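Handout 4: Daily Setup of the Two-Arm Table Cell
Course instructor: Lakmal Matubbar

Students are expected to read this handout before their first turn at the cell. Clear the table of tools, then place the tub and the practice objects by hand while both arms are stopped.

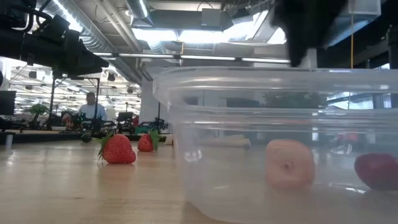 Graslow, 1 July 2018

The tub must stand flat on the wood. Its rim is the highest point the gripper has to clear, so measure the height again whenever a different tub is used.

Check each base plate for movement. Tighten the bolts to the value on the cell sheet, and record any bolt that turns more than 2 degrees.
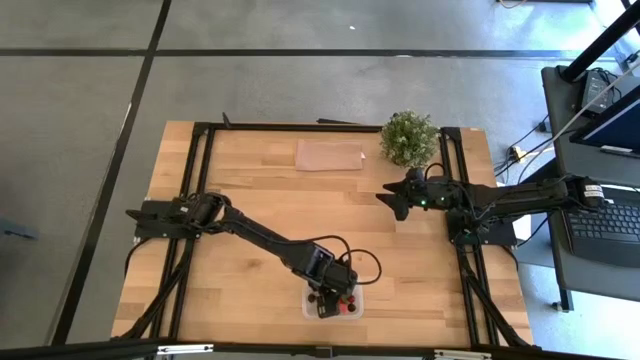
Next, run each arm alone at low speed through the 11 test positions. Watch the cable loop at the wrist for pulling or rubbing. Stop at once if a joint makes noise, and report it to Tahsin Kodikara before restarting.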